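Equipment Planning Gallery: Hand-Held Grippers for Household Textile Work

Clavden Robotics Program, Office of Equipment and Facilities
October 2023

The Clavden program is preparing its equipment request for the coming budget year. The largest line in the request concerns hand-held grippers and the parts that wear out with them. This gallery accompanies the written request and is intended for department heads and finance staff who review the figures but do not regularly visit the work sites. Questions on the technical sections should be sent to Zane Navickas, and questions on purchasing to Sabina Munshi.

The current request covers 6 grippers, to be assigned in pairs to the Tamlow, Hunt and Flammont sites. Each unit is budgeted with one spare set of finger pads. Pads are listed as a consumable and are charged to the site that uses them. The frame, links and handle are listed as equipment and remain on the central inventory.
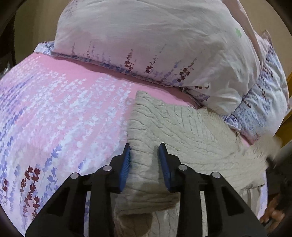

Gripper with jaws open over a gray textured cloth. The blue ridged pads are budgeted as consumables.

Bedding and clothing work was added to the plan in May, following a review of the tasks each site expected to carry out. Reviewers asked whether the same hardware could serve both textile and kitchen tasks. The request assumes that it can, with a separate allowance of $210 per site for replacement pads and fasteners. Sites that exceed the allowance should submit a supplementary form before ordering. Orders placed directly with a supplier will not be reimbursed.

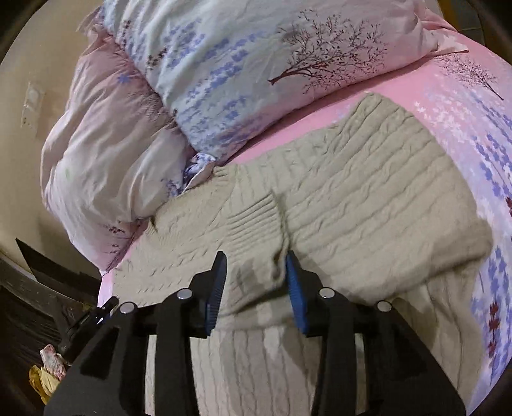 Pad wear is the item most likely to change between the draft budget and the final one. Heavy knits are included in the task list along with sheets and pillowcases, and sites have been asked to record the type of fabric with each pad replacement. In the cable-knit sweater shown, a fold of the fabric is held between the two ridged pads, and it is this contact surface that the replacement schedule covers. The round metal screws on the gripper body fall under routine maintenance and are charged to the fastener allowance.

A reserve of $4000 is held centrally for repairs and for the replacement of damaged units. Requests against the reserve require the inventory number of the unit, a short statement of the fault and the signature of the site lead. Two quotations are required for any repair carried out by an outside shop.

Sites wishing to revise their quantities should notify the Office of Equipment and Facilities in writing before the request is submitted for approval.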